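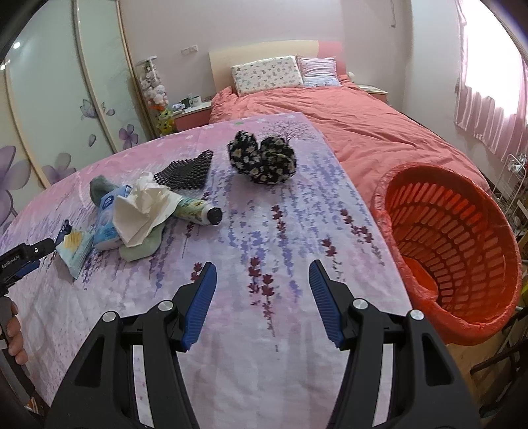
寝室での片付け作業。手持ちグリッパーの青い指パッドと、花柄シーツ上の小物類。

手持ちグリッパーの自作記録、第四回を掲載する。前回までに機構部の組み立てと指パッドの取り付けを終えたため、今回は自宅の寝室を作業場所とし、日用品を対象とした把持動作の確認および調整の経過を報告する。

一 目的

本製作は、家庭内の片付け動作を人の手で実演し、その記録を後の自動化に利用することを目的としている。設計の基礎には、共同工房Indportで公開されている図面一式を用いた。図面の名称はMeresnessといい、二本の顎を左右対称に開閉させる簡素な構成である。当方ではこれに若干の変更を加え、軸まわりの締結を丸頭のねじに統一した。工具の持ち替えが減り、分解時の手間が軽減されている。

二 対象物

ベッドの上に、ティッシュ、クリームのチューブ、小型の包装品、畳んだ布、黒いメッシュ状のパッド等を置いた。いずれも日常的に寝具の上へ放置されがちな品目である。収納先は赤橙色の洗濯かごとし、内側に赤いビニール袋を掛けた。実際の家庭では布類と小物の収納先は別であるが、今回は動作の確認を優先し、すべて同一のかごへ入れることとした。

三 指パッドについて

指パッドの溝の方向については、製作の当初から判断に迷っていた。Meresnessの図面では溝なしの平面が指定されているが、チューブのように表面の滑らかな品は把持中に回転しやすい。そこで溝付きの青いパッドに変更し、硬化時間を35分延長した。材料はSkakanoの軟質樹脂である。延長前の試作品は角が欠けやすく、交換は7回に及んだ。現行品に替えてからは欠けを認めていない。

一方、薄い布に対しては課題が残る。シーツの上に置いた布を挟もうとすると、シーツまで同時に引き上げてしまうことがある。顎を寝かせて浅く差し込むと改善するが、操作者の手首に負担がかかり、長時間の作業には適さない。パッド先端を斜めに削る案を検討中である。

四 作業の結果

当月の実施回数は124回であった。失敗の多くは布類で発生している。包装品については、立てて置いた場合には容易に把持でき、平置きの場合には一度端を浮かせる操作を要した。ティッシュは強く挟むと形が崩れるものの、かごへの移動自体に支障はない。

黒いメッシュ状のパッドは、折り目の部分を狙うと安定した。開いた側から挟むと途中で広がり、かごの縁に掛かることが多い。かごの位置を操作者に近づけ、開口部をこちらへ傾けたところ、この種の失敗は減少した。収納先の向きは機構の調整と同程度に結果へ影響するため、次回以降は配置も併せて記録する。

五 費用および保守

今回の追加費用は、ねじと樹脂を合わせて600円である。軸部のねじは作業中に緩む傾向があり、開始前の増し締めを手順に加えた。緩み止め剤の使用も考えたが、分解の頻度が高い現段階では見送っている。

なお、以前の記事で顎の開き幅を左右均等と記載したが、その後の測定で右側にわずかな遅れが確認された。リンク部の摩擦が原因と推定し、Rajan製のワッシャーへの交換を予定している。訂正前の記事にも追記を行った。

六 今後の予定

四月中に先端形状を変更したパッドを二種類製作し、同じ寝室で同じ品目を用いて比較する。図面の変更箇所は、寸法の確認が済み次第、Indportの共有棚にも印刷版を置く。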